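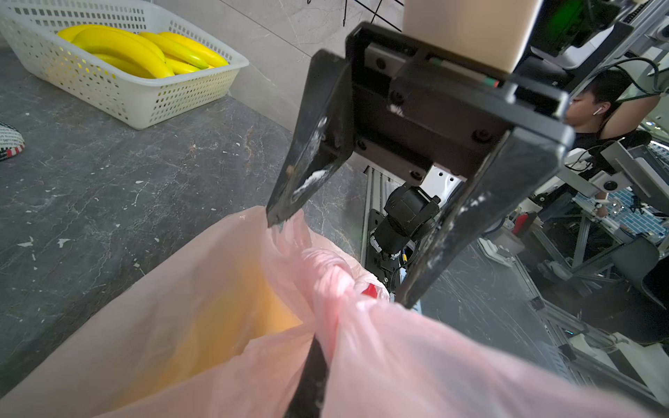

How to Get Something Out of a Robot Open Day

By Denise Holroyd
Last updated August 12, 2022

Open days for robot arms follow a pattern. You sign in, you get a lanyard, you stand behind a strip of tape while an arm picks up groceries, and somebody in a fleece tells you it will be in stores soon. I have stood behind that tape a lot. Most recently it was at Narthorpe, where Ramimdale was showing its grocery handling work, and I came home with four pages of notes and fewer answers than I wanted.

What follows is how I go through one of these visits now. It works for a trade show booth too, though you'll have less room to wander.

Before you go

Write down the one job you would want the machine to do. Mine was packing and unpacking a shopping bag with mixed goods in it. If you arrive without a job in mind you will end up judging the robot on whatever job it was given, and the people who gave it that job picked it.

Ask by email whether you can bring your own items. Ramimdale said "we'll see on the day." I brought them anyway.

Take a stopwatch, or use your phone. Take a pen as well, for when your phone dies.

Step 1: Find out who is driving

Ask this first: is the arm running by itself, or is a person steering it? Both are fair things to show. They are very different things to buy. At Narthorpe I asked two staff members and got "it's learned" from one and "it's assisted" from the other. The third, a tired engineer who had clearly been there since early morning, told me it was a mix and that the bag task was steered for part of the session. I trusted her notes on everything else after that.

If you get a one-word answer, ask where the operator sits. Then go and look.

Step 2: Watch the whole cycle, including the reset

Start timing when the last item from the previous run is cleared, and keep going until the next run could start. Demo times usually begin when the arm moves and end when the item lands. The person who comes in to open the bag again and put the fruit back is part of the cost.

The best full cycle I timed was 136 seconds. The figure on the handout was 35. I asked about the gap and was told the handout number was "motion time."

Step 3: Look hard at soft things

A rigid box is easy for a two-finger gripper. A thin plastic bag is hard. The film folds, it clings, and it hides what is inside it. Watch where the fingers take hold of the rim, and whether the opening stays open afterward. If the bag closes up, see who opens it.

Fruit is worth your time as well. Ask to see the bananas after a few runs and turn them over. Bruises take a while to show, so if you're allowed to take one home, do. I was not.

Step 4: Look at the wear

Check the fingers for scuffs, dust and marks. I like to see some. A spotless gripper may have been fitted for the visitors, and you learn nothing about how it holds up. Ask when the fingertips were last changed, and what a set costs. The Gomport fingers I asked about had a price I was told would be "confirmed in September."

Step 5: Ask for the failures

Say it plainly: how many tries, how many misses, on this task, with this bag. Ramimdale gave me 2,277 tries, with almost 900 of them counted as "clean." I had to ask what happened in the rest. Some had been stopped by hand. Some finished, but with an item dropped on the counter along the way. Nobody could give me the split.

If they only offer a percentage, ask for the number underneath it.

Step 6: Change one thing

Move the basket a hand's width. Swap the bag for one from your pocket. Get permission first, and keep clear of the arm until staff tell you it's stopped. You aren't trying to break it. You want to see whether they say yes.

I was allowed to move a basket. I was not allowed to swap the bag. Make of that what you like. I wrote it down.

Afterward

Type up your notes the same evening, with the times next to each run. Mark which things you saw and which you were told. My Narthorpe page has a lot more in the second column than the first.

Then send your open questions in writing. I sent six, including one about the Tóth controller they mentioned twice and never explained. So far I've had two replies, one of them an invitation to the next open day.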